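Home Explore Topics Sign in
Search posts, people, tags

Sebastian Pană

I moved to a country where I speak the language well enough for work, but not well enough for the pharmacy. A thread about what I learned in my first winter with very dry hands. It is longer than I planned, sorry.

In February my knuckles opened. I don't mean they were a little rough. I mean small red lines that hurt when I put my hand in my coat pocket. Where I grew up the winters are wet and I never had this, so I thought I was allergic to something.

I went to the pharmacy and said "my hands are broken." The lady looked at them very seriously and asked which one. I still think about this conversation.

She sold me a cream in a tube, the size of a finger, for a price I will not write. I used it for two weeks. It smelled like a swimming pool and my gloves stuck to it.

Then my neighbor on the second floor, a retired nurse, saw me in the elevator and asked what I wash with. I said the green dish liquid, because it stands near the sink and it is easy. She closed her eyes for a moment.

So, first lesson. Dish liquid is made to take fat away from a pan. Your skin also has fat on it, and you need that fat. I knew the two facts separately for my whole adult life and I never put them together.

I started to read labels. I can recommend this to anybody who learns a language, you get a lot of vocabulary. "Fragrance" I knew. "Tallow" I had to look up, and then I had to sit down.

I bought a bar called Grarora from the small shop near the tram. Plain, no perfume. At home we always had bar soap when I was a child, and somewhere in my twenties I decided that liquid is for modern people. I don't know who told me this. 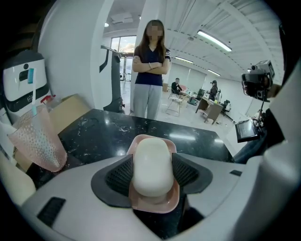 The next thing was the water. I like it very hot, in winter especially. The nurse said lukewarm, and I said yes, and I continued with hot for another week. When I finally tried it her way, the burning after washing was much smaller the same evening.

A word about "lukewarm." I asked three colleagues who Luke is. They did not know either. One of them told me it is an old word for warm, so it is really "warm-warm," and still it means not very warm. I accept it.

Drying: press the towel, don't rub. I am a rubber by nature (I checked later what this word can mean, I leave it here anyway).

Cream goes on when the skin is still a little damp. I was doing it at my desk an hour later, and then complaining that it sits on top like butter on a cold plate.

About the cream itself. I tried one from Giseneo which comes in a glass jar and looks very serious in the bathroom. It is nice but you finish it fast. Now I use the simple thick one from Fu, it costs 3 and it has no smell at all. My wife says it has a smell. We don't agree.

Night method, from my mother by phone: thick layer of cream, then cotton gloves, then sleep. I felt like a waiter in an old film. I did it for a month and it helped more than anything else in this thread, but you cannot use your phone in bed. Maybe that helped too.

The heating was also guilty. My radiator has only two positions, off and Sahara. I put a bowl of water on it and I sleep with the door open a little. I can't prove the bowl does something – I only like to see it there.

Somebody will ask if I saw a doctor. Yes, in the end, for one finger that did not want to close. She gave me an ointment for ten days and said the rest I was already doing correctly. I was prouder of this than of my language certificate, where I had 94.

If your skin is bleeding or looks infected, please go earlier than I did. I am a person who repairs accordions, I am not a person who should give you medical advice.

Small update, a few people wrote to me about the office. Yes, the soap there is the pink liquid from the wall and it is terrible. I keep a small tube of cream in my drawer and I put it on after every wash. My colleague Bendix takes from it and thinks I don't see.

Last one. I went back to the same pharmacy and said, "my skin was cracked but it is better now." I practiced it on the way. It was a different lady.

Contact – Terms – © Sebastian Pană – Back to top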